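Mustindale Household Skills Programme
Progress report to the Naltport Fund
Monday, November 13, 2023
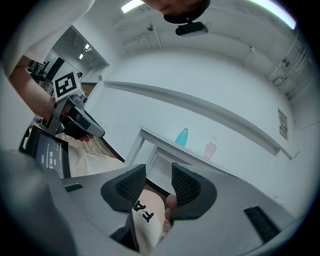
The practical sessions at the Chege site have continued as planned during the reporting period, and the programme remains within its agreed budget. Eleven participants are now enrolled, against 4 at the time of our report in May. Sessions take place in the main room, where the brown wooden floor has been kept in use and no covering has been laid. Work is carried out in pairs or small groups, at close quarters, and participants attend in their ordinary light clothing, such as a white short-sleeved shirt. Each exercise is timed, with the reading shown on a small screen in white figures.

Expenditure to date stands at £658 from the equipment and room allocation of £900. The remaining £242 is committed to room hire at Skestine, where a second weekly session is due to open once the letting agreement has been signed. The delay in signing was reported to the Fund by telephone and has not affected the work at Chege.

Attendance has been steady. Two participants asked for a later start, and the timetable was altered accordingly. Written feedback was generally favourable, although several respondents considered the breaks between exercises too short. These have been lengthened by five minutes.

The Fund is asked to note the position on expenditure and to agree that any balance left at the close of the period may be carried forward to the Skestine sessions. A full statement of accounts will be supplied with the final report.

Submitted by Wai-kit Yu, Programme Manager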